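Proofreaders and test readers wanted for the Lirkholm walking guide

Hi, I'm Soledad, and I put together the little guides that Brondness prints for people who like to walk slowly and read a lot of footnotes. The next one covers the old mill paths at Lirkholm, and I need fresh eyes on it before October – mine stopped seeing typos back in chapter three!

Who I'm looking for

You don't need a degree or any editing background. You do need to be the kind of person who reads the sign at the trailhead all the way through and then grumbles about the comma. If you've never been to Lirkholm, even better, as I want to know where my directions lose you.

I read everything on paper, and I'd like you to as well (I catch twice as much that way, and you can scribble rude things next to my paragraphs).
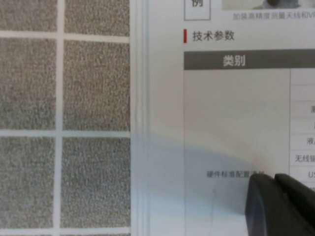
What you'd be doing

There are 2 rounds. In the first one you read the full text, 2,814 lines of it by my layout program's reckoning, and mark anything wrong, dull or confusing. Pencil, pen, crayon, whatever you have. In the second you get the booklet layout and look for the sneaky stuff: captions under the wrong map, page numbers that wander off, a bridge that's called Flilberg Bridge on one page and Mill Bridge on the next. 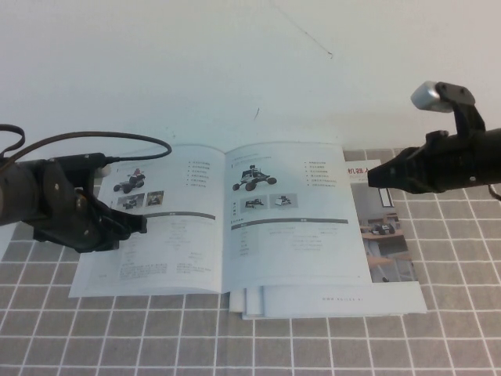

I'd guess most people will want a couple of weeks for each round, but I'm easy about it, and if your kid gets the flu just tell me and we'll shuffle things. Jocelyn Aquino is handling the maps, so anything about arrows or contour lines goes to her.

Pay and how to apply

It's $400 for the first round and $600 for both, paid when your marked-up pages come back. Postage is on me, and you get a finished copy with your name in the back.

To apply, write me a short note at the Brondness office with a walk you love and one thing you'd fix in its guidebook. Please put "Lirkholm reader" on the envelope so Jocelyn doesn't file it with the map proofs.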